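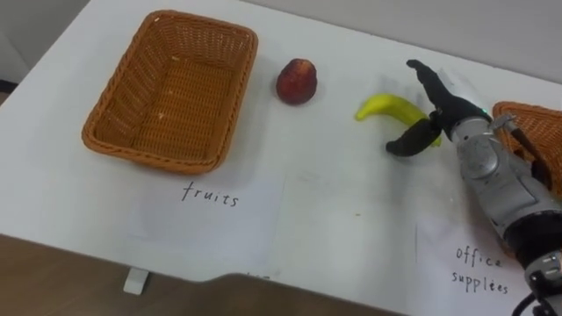 Wicker basket on the white table, "fruits" sheet beside it.

Navden Film Awards – Arrivals Area Walkthrough
Inspection checklist with comments, March
Inspected by: Triin Vītola
Accompanied by: Musa Ogundipe (Foltbridge, rigging and barriers)
Copy to: Kanchan Dubey, talent relations

Status key: OK / FIX / OPEN

1. Carpet laid flat, seams taped – FIX
Two seams lifting near the turn toward the photo wall. I was told the tape "settles" once people walk on it. Tape does not settle. People in floor-length gowns will be walking backward here while somebody shouts their name. Retape and add a second strip.

2. Carpet width clear, 9 feet minimum – OK
Measured at the drop-off, the turn and the doors.

3. Photo wall secured – FIX
Ballast is in place on the left side. The right side has the bags next to the feet of the frame and not on them. Musa says this was done for my visit so I could see the feet. Fine. I want to see them covered at the next look.

4. Press pen capacity posted – OPEN
Plan says 200. The accreditation list I was handed has 296 names on it. The explanation is that "they never all come." They came last year, and Mārtiņš Luik from the house crew spent the first hour holding a barrier up with his hip. Either the list gets cut or the pen gets longer. Kanchan to answer in writing.

5. Press pen exits, both ends – FIX
East end clear. West end opens onto a stack of equipment cases. Someone has put a sign on the cases saying they will be moved. The sign looked older than the cases.

6. Barriers linked and footed – OK
Pushed every third one myself. No complaints.

7. Cable ramps – FIX
Four ramps on the drawing, three on the ground. The missing one is at the interview platform, the spot with the most cable.

8. Interview platform, steps and rail – OPEN
Rail is on one side only. The top step is a different height from the others. I asked for the load rating and got a phone number.

9. Lighting stands and overhead truss – OK, with a comment
Safety chains on all fixtures I could see from the ground. I have not been up. Foltbridge's sheet says the truss was checked, and the signature box has initials I can't match to anyone on their crew list. Full name please.

10. Heaters – FIX
Too close to the fabric drape behind the greeters. The supplier, Krūmiņa, says the drape is flame retardant. No certificate on site. Move the heaters or produce the paper, preferably both.

11. Fan bleachers – OK
Handrails tight, gaps closed, end panels fitted.

12. Drop-off lane and crossing – OPEN
The plan depends on every car leaving within a minute of stopping. I would like to meet whoever timed that. Publicists get out, look at a phone, get back in. Needs a second marshal, and Ilham Sopacua has asked for one already without getting a reply.

13. Radios – FIX
Dead spot between the doors and the photo wall. We tested it twice and lost each other both times.

14. First aid point – OK
Staffed, stocked, signed. Visible from the carpet, too.

15. Storage container (Conex, rear lot) – FIX
Door latch sticks from the inside. It has been on this list before as "minor." A door that can shut someone in is not minor, so I have changed it.

Comments
I was told several times that the arrivals run smoothly on television. I believe it. The camera points the other way from most of what is written here – and the broadcast has no view of the west end at all.

Items 4, 5 and 12 hold up my sign-off. The rest can be closed with photos sent to me before doors. Reinspection at 4 p.m. on the day of the show, with Foltbridge present and the press list in hand.

T. Vītola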